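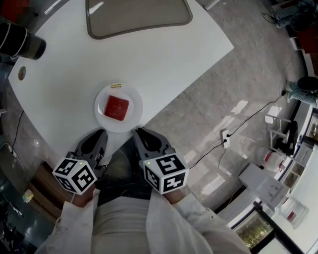
November, a little after 4 in the afternoon

Back on the quince paste, and I'm happier with it than I was at lunchtime! The Sivwood fruit finally came in and it's lovely stuff, knobbly and fuzzy and smelling up the whole corridor (Dalal says she could find us with her eyes shut). I peeled, cored and quartered, and ended up with 900 g of clean flesh, which went into the big pot with just enough water to cover.

Simmered until a knife slid in, then through the food mill, fine disk. Tatiana thinks we should leave the peels in next time for the pectin, tied up in a cloth, and I think she's right, so let's do one pot each way and compare. Weighed out 373 g of sugar for the first half of the purée and kept the rest back. Went in slowly, stirring the whole time, and my arm knows all about it.

The color took its sweet time. It sat at a dull peach for ages and I was ready to blame the pot, but then it started to turn, and once it gets going you can't walk away from it. Bořivoj's old note from the Tolentino batch says to stop when the spoon leaves a clean track on the bottom. Good note, I'd trust that over the thermometer.

Poured into the lined tins, 16 hours on the rack before anybody cuts one. Zdeňka, please don't put lids on, they sweat. Still need to ask Renzo whether he has any lemons left.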